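Sirnex Opens Its Grasping Collection, Thumbprints and All

3,968 recorded attempts at picking things up, failures included, go out to research groups in April

SANDHAM, April. Sirnex, the automation company best known in Sandham for taking up most of the parking behind the old seed warehouse, announced today that it will release the first part of its grasping collection to universities and small labs at no charge.

The collection, named Drakos after a cat that also grabbed things without a plan, holds 3,968 recorded attempts by a robot arm to take hold of ordinary objects. Each attempt was guided by a human operator. Each comes with the view from a camera at the wrist, the position of every joint, the force at the fingers and a short note from the person at the controls. The notes have been left as written, apart from the swearing.

"We went looking for a public set that included the bad tries and found plenty of very handsome good ones," said Evdokia Nikolaidis, who heads data collection at Sirnex. "A learning system that has only watched success gets confused the first time a bottle rolls away. So did our operators, but they get paid for it."

Of the total, 512 attempts are marked as failures. The company considered calling them "alternative outcomes" and was talked out of it by Glykeria Kourkoulas, the lead operator, who was responsible for a fair share of them. Kourkoulas trained the other operators, wrote the handling guide and holds the in-house record for dropping the same plastic lid, a title she has asked the company not to publish and which it is publishing.

Recording took place at 2 stations in the Sandham building. Operators worked in shifts of up to 5 hours, with the objects swapped between runs so that the arm would not get too comfortable. The handling guide asks for slow approaches, a full stop before closing and a fresh starting position every time. It also asks operators not to help the object along with a pencil. That rule was added in the second week.

Close work turned out to be the hardest part to record well. A camera mounted at the wrist sees the gripper first and everything else second, so a good deal of any given view is black housing, with the object showing wherever the hardware lets it.

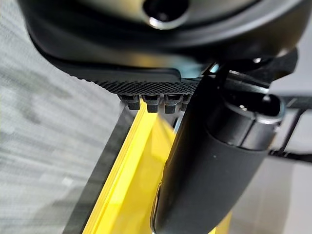

Early reviewers asked whether the company might clean up such views before release. Sirnex declined. The arm has to work with whatever its own camera sees, and an arm trained on tidy views would be in for a shock on its first day.

Labeling was handled by Cistex, a contractor that went through the recordings and marked the moment of contact in each one. Where two labelers disagreed, both answers were kept and flagged. "People assume contact is obvious," said Eftychia Vrettos, labeling manager at Cistex. "Then you sit them in front of a shiny object and a dark finger and they argue until lunch."

The first outside group to work with the collection is led by Leena Kauppinen, who has been using an early copy to study how a system can tell that a grip is about to slip. Kauppinen said the operator notes had been more useful than expected, particularly the one that reads, in full, "no."

Sirnex plans a second part covering soft objects. Recording has begun, and the socks are ahead.

Groups wishing to request access should write to Iason Koutsoukos in the Sirnex press office, stating what they plan to train and how much storage they have. Please check the storage figure before writing.

About Sirnex

Sirnex builds and trains handling systems for warehouses and light assembly. It is based in Sandham.

Media contact: Iason Koutsoukos, Sirnex press office, Sandham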